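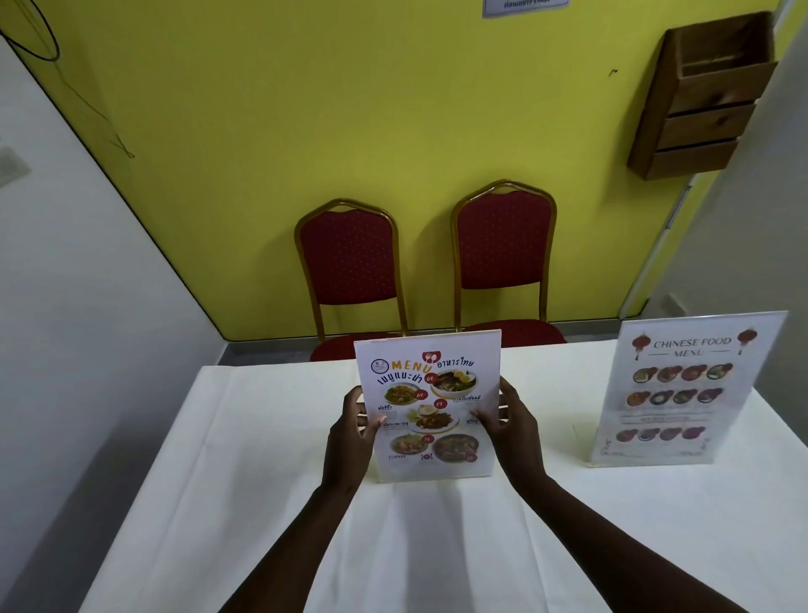
Friday, June. Print check, "The Ferry to Rarnville", 16 mm, optical sound

The print came from the Dornden film club yesterday evening, in 3 cans, and must go to the Wellura cinema before the open-air week. Running time on the can label is 76 minutes. I started with reel 1 at nine in the morning and I am writing this with reel 3 still on the bench, so the last part of the entry is shorter.

Smell

Opened all the cans near the window before anything else. Reels 1 and 2 smell of nothing special. Reel 3 has a light vinegar smell, stronger in the middle of the roll than on the outside. I put a test strip in the can with the lid closed and will read it on Monday. Until then reel 3 does not go back on the same shelf as the others. Please do not tidy it there, I have put it on the metal trolley by the door.

Reel 1

Wound by hand from tail to head, cotton gloves, slow. The leader is not the original. Someone has joined a leader from another film, with the title of the other film still written on it in ink. I have cut it off and put a new white leader with the right title, reel number and "HEAD". The old leader is in an envelope, for the case that the club wants it back.

The perforations are in good condition except for one place shortly after the opening titles, where a row of them is torn on the inner side. It looks like the damage of a projector which lost its loop. I repaired it with perforated tape on both sides. Through the viewer the repair is visible only as a slightly darker edge. When it went through the gate later there was one small jump and the picture stayed steady.

Cement splices: most of them hold. I bend each one a little between the fingers, and if the corner lifts I open it and make it new. Old tape splices are worse, as the glue has moved out and picks up dust. I clean the glue with a swab and alcohol, wait, and then splice again.

Reel 2

This is the reel with the market sequence, and clearly the most played one. Many base scratches, which will be soft on the screen, and one long emulsion scratch, green, in the right third of the picture. Nothing to do about the green one. I wrote it in the condition report with the footage so Wellura does not think that their machine made it.

I found one shot in the wrong order. The ferry leaves the harbour, and then the woman buys the ticket. I first believed it was the style of the film, but the sound track makes a click at both joins, and the conversation about the price is cut in the middle of a word. I put the shot back before the departure and now the sentence is complete. It cost me most of the time between coffee and lunch, as the sound on 16 mm is 26 frames ahead of the picture and I made my cut first by looking only at the picture. A beginner's mistake. I did not lose any frames.

Reel 3

Slight shrinkage. Measured with the gauge at the head, the middle and the tail. The middle is the worst but it is still inside what the Parsa projector accepts. I would not run it on the older machine with the sharper claw. The film also has a small curl, so the focus may breathe a little. The projectionist should stay near the lens for this reel.

Splices so far for the whole print: 126. I counted the reel 3 ones only until the storm scene, so the number in the report must be corrected when I finish.

Cleaning

Dry cleaning only, with the soft cloth, folded again each time a grey line appears. On reel 2 I used a whole packet of cloths. We have to order more, and also splicing tape, single perforation. The double perforation tape we have plenty of, it was a wrong order from the winter.

Test on the screen

Ran reels 1 and 2 on the Parsa in the small room. Results:

Sound is clear but low. At the usual setting the dialogue is hard to follow when the ferry engine is running. I raised the level and it was fine, with some hiss.
The colour has gone to red, as expected for this stock. The blue of the sea is nearly brown. The night scenes have suffered less.
The change from reel 1 to reel 2 has scratched cue marks from several different hands. I did not add a new one. Wellura has only one machine anyway, so there will be a pause, and they want 20 minutes for it with the bar open.
The lamp flickered once when the fridge in the corridor started. Not the fault of the print, but somebody should look at this socket.

I watched more of the film than I needed to. The actor who plays the harbour pilot is very good, and I could not find him in any other title in our card index. Maybe the index is incomplete for the regional companies. The end titles are on reel 3, so I will copy the names when I come to them.

Still to do

Finish reel 3 from the storm scene to the tail.
Read the test strip.
New cans for all reels. The ones from Dornden have rust inside the lid.
Correct the number of splices in the report, print it and put one copy in each can.
Ask the club if they have a poster or a programme sheet. Wellura would like something for the glass case.
Return the footage counter to the upstairs bench, I borrowed it this morning.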